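Lurnosness Hall: what has been done and what comes next

The main room at Lurnosness Hall reopens for bookings on 2022-11-11, after six weeks of work on the roof and the heating. The small meeting room stayed open for most of that time and will carry on as normal.

The roof took longer than planned. When the old felt came off the north side, the boards under it were soft along the gutter and had to be replaced. Catarina Amaral, who has managed the work for the hall trust, agreed the extra cost with the builders, Flultley, before they went ahead. It came to £1,000, and it has been paid from the repair fund. The grant we were given by the Lennox Trust covers the rest of the roof and cannot be spent on anything else.

The new heating is on a timer with a two-hour button by the kitchen door. Press it once when you arrive. Pressing it again does not add more time, it turns the heating off, and this has already caught out the Tuesday lunch group. There is a card on the wall next to the button with the instructions. The old coin meter has gone, and heating is now included in the hire charge.

Hire charges for residents stay the same until April. After that the evening rate for the main room will go up by £2 an hour. Groups with a regular booking will get a letter with their own figures in it before the end of January. If your group meets less than once a month, you will be charged the single booking rate as before.

Several people have asked about the chairs. We have 300 of them on paper, but many are stored in the lean-to and are not fit to use. Keir MacAulay has been through them and set aside the ones with split seats or loose legs. These will go to the recycling centre. Anyone who wants a few for a shed or garage can take them free of charge if they speak to Keir first. The stacking trolleys are not part of the offer.

The floor in the main room has been cleaned and resealed. Please do not drag tables across it. The long tables need two people to lift them, and they should go back against the stage end with the legs folded.

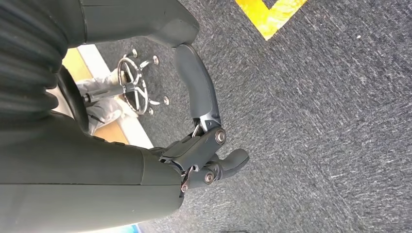

Parking is still a problem on Friday evenings. The farm has kindly let us use the hard standing beside the lower gate when the car park is full, but the track itself must be kept clear for tractors at all times. Drivers who come for the Pruletti concerts should leave the two spaces nearest the door for people who cannot walk far.

We still need £500 towards the outside lights. The path from the road is dark by mid-afternoon at this time of year, and the one lamp over the porch does not reach the steps. The plan is to fit three low lights along the path and one at the gate. The electrician can do the work in a day once the money is in place. Donations can be left in the box in the entrance or paid straight into the hall account. Please put "lights" as the reference.

Bookings are taken by phone on weekday mornings, or by filling in a form from the rack in the entrance. Keys can be collected from the shop up to 6 pm and should be returned there the next morning.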